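The case for the plain white plate

Fewer patterns, fewer sets, fewer arguments at the sink. One household went looking for a plate it could live with and came back with the dullest one in the shop.

Open the cupboard at Teodor Kvam's place in Gravach and it used to come at you. Wedding set, op-shop set, the square ones from when everyone had square ones. Fish-shaped platter. Eighteen dinner plates and not a stack that would sit straight. He lives with So-ying Wu, who cooks, and who had been saying for years that the food looked worse at home than it did in the pan.

So they cleared it. Took a wet weekend in April and most of the next one. The square ones went to a cousin, the fish stayed (his mum's, no discussion), and the rest got boxed up for the op shop at Follstead. Then came the hard bit - what to buy instead. 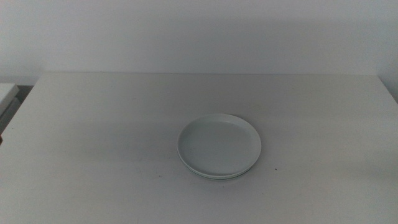 AT THE TABLE

A white plate on a white table is about as quiet as tableware gets. Some people find it cold. I did, for the first five minutes. Then So-ying put a wedge of roast pumpkin down at lunch and the colour practically shouted. That's the whole argument really. Beetroot, a fried egg, mandarin peel left over from morning tea, all of it looks deliberate.

Kvam is fussier about shape. He wants a rim, a proper one. Coupe plates, the ones that curve up with no lip, he reckons are fine for cafes and hopeless for anyone carrying dinner to the couch. "Gravy goes where it likes," he says. He's right. A rim gives your thumb somewhere to be that isn't the mash.

They tried three makers. Unnithan was the pick for weight, a bit of heft but nothing you'd dread in a stack. Claltusico had the nicer glaze and a price to match, $144 for four, and So-ying put them back on the shelf without a word. The third lot chipped in the first week so no name, no free publicity.
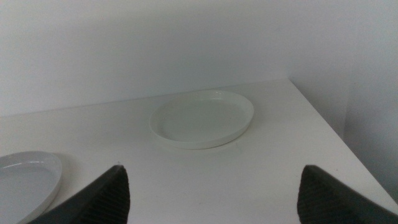

Buying plates is mostly a matter of buying the middle. The well is where dinner sits and half the ones on sale have hardly any, all border and slope, so your peas end up doing laps. Get one home and put it down with nothing on it before you commit. Look at it side-on and from the chair. The raised lip should run right around and the inside should be flat and smooth, like the empty one in the centre of the table here, where you can see the pale shine along the rim as well. That shine is worth checking at the shop. Tilt the plate under the lights and any pits in the glaze show up straight away. Matte is lovely for photos but So-ying says it holds knife marks, and she scrubbed hers for a month with bicarb before giving up.

Size next. Measure your cupboard first!! I can't say this enough. Standard kitchen shelving in older flats is shallower than you think and a big dinner plate will hold the door open by a finger's width forever. Kvam found this out with the op-shop set. Go down a size, nobody has ever complained, and you'll cook a bit less too.

Quantity. They settled on eight big, eight small, and a few bowls in the same white. Buy open stock if you possibly can, meaning singles you can top up later, and keep the reciept with the pattern name on it. Whites drift. A replacement bought three years on can come up creamy next to its mates, or a bit blue, and once you've noticed you're done for.

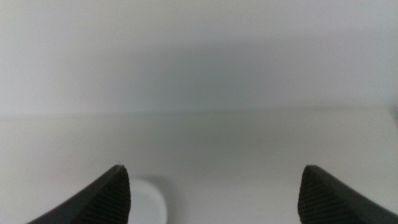 Second-hand is the way around all that, if you've got the patience. Mixed whites bought on purpose look fine, it's the one odd plate in a matched set that bugs people. Plain white turns up at every op shop in the district, usually on the bottom shelf under the mugs. Run a fingernail round the edge for chips. Flip it over and check the foot, a rough one will scratch a nice table and everything stacked beneath it. Tap it too - a clear ring is good, a dull clunk might be a crack you cant see yet.

As for storage, a sheet of paper towel between the good ones, none between the everyday. Small on top of big. Don't go past eight in a pile, the bottom plate cops it and you'll never use it anyway.

The fish platter is on the wall now. Kvam put the hook in himself, slightly left of where So-ying wanted it.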